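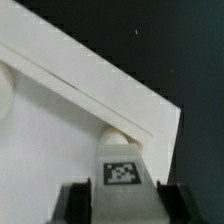

Geöffneter Greifer mit quadratischem Referenzmarker über einer weißen Platte mit überstehendem Rahmen

Die Weltine-Zelle ist ein Arbeitsplatz zur roboterunterstützten Handhabung kleiner und mittelgroßer Kunststoffteile. Sie wurde vom Hersteller Prernance entwickelt und wird im Werk Pravcombe der Firma Baysal betrieben. Der Name bezeichnet im Werk sowohl die Roboterarme als auch den zugehörigen Tisch und die Steuerungssoftware. Im Unterschied zu fest verketteten Anlagen bleibt die Zelle einem Handarbeitsplatz zugeordnet; Bestückung, Sichtprüfung und Freigabe liegen weiterhin beim Personal.

Aufbau
Die Arme sind über einer gemeinsamen Arbeitsfläche angeordnet. Die Lageerkennung stützt sich auf Kameras und auf gedruckte Referenzmarker (englisch fiducial markers), aus deren bekanntem Muster die Software Position und Orientierung berechnet. Marker können am Greifer, an Werkstückträgern und auf losen Blättern angebracht sein. Ein verschobener Träger muss daher nicht neu eingemessen werden, solange sein Marker erfasst wird.
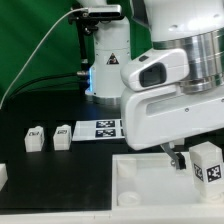
Pravcombe, im Februar
Im Regelbetrieb arbeiten an der Linie 11 Beschäftigte je Schicht an vier Zellen. Vor der Umstellung wurden die Teile vollständig von Hand aus flachen Schalen entnommen und ausgerichtet. Seither entfällt der größte Teil der Greifbewegungen. Hinzugekommen sind das Nachführen der Schalen, das Prüfen der Marker auf Verschmutzung und die Quittierung von Störungen am Bedienpult. Die Einarbeitung umfasst 15 Stunden, davon die Hälfte an der laufenden Zelle.

Lageerkennung
Vor dem Zugriff wird der Marker des Trägers ein zweites Mal aus der Nähe aufgenommen, um die Abweichung zwischen Übersichtskamera und Handgelenkkamera auszugleichen. Liegt sie außerhalb der Toleranz, hält der Arm an und fordert eine Bestätigung an. Nach Werksangaben werden mehr als 98 Prozent der Zugriffe ohne Eingriff abgeschlossen. Unscharfe oder überbelichtete Aufnahmen gelten als häufigste Ursache der übrigen Fälle.

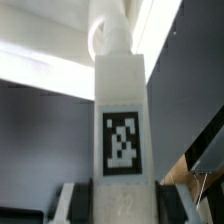
Markertafel an einem weißen Pfosten, aufgenommen aus niedrigem Winkel am Handgelenk

Greifen an Kanten
Großflächige Formteile bieten dem Parallelgreifer wenig Angriffsfläche. Die Finger werden in solchen Fällen beiderseits einer Randleiste positioniert und erst danach geschlossen. Der Ansatzpunkt wird je Teilefamilie einmal von Hand angelernt und in der Software hinterlegt. Änderungen daran sind den Einrichtern vorbehalten.
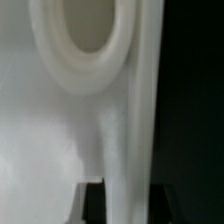

Auswirkungen auf die Tätigkeit
Der Betriebsingenieur Danylo Marchuk beschreibt die Umstellung in einem internen Bericht als Verlagerung von der Ausführung zur Überwachung. Die körperliche Belastung von Schulter und Handgelenk nahm demnach ab, die Dauer ununterbrochener Aufmerksamkeit dagegen zu. Baysal führte daraufhin einen Wechsel zwischen Zelle und Verpackung innerhalb der Schicht ein. Umstritten blieb die Eingruppierung: Die Störungsquittierung wird als Anlerntätigkeit vergütet, das Anlernen neuer Ansatzpunkte als Facharbeit. Der Stücklohn wurde an den Zellen durch einen Zeitlohn ersetzt.

Siehe auch
Kollaborativer Roboter
Parallelgreifer
Arbeitsplatzwechsel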